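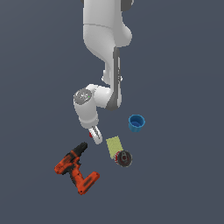 Motion Planning Software Engineer, Wedunier

We're a small software group that writes the planning and control code for tabletop picking, and we would love to have one more person at the desk with us. Most of your day would go into Hindex, our grasp planner, which has to choose a sensible approach when objects lie close together or partly on top of each other. A cup, a sponge and a power drill all want to be picked up differently, and the planner still gets drills wrong more often than we'd like!

You would look after the simulation side too. Our nightly run works through 700 simulated scenes, and every morning at 9:30 we sit down with coffee and go over the failures together – it's slower than reading a dashboard, but we've grown fond of it.

We're hoping for solid C++ and Python, 3 years or so of working on shared code, and some feeling for kinematics and collision checking. If you come from games or animation, please do write to us anyway.

The job is full time, with 31 days of paid leave, starting in October. Send a resume and a few lines about a bug you enjoyed fixing, using the form on the Wedunier jobs page. We read every letter – all the way through – and you will hear back from us either way.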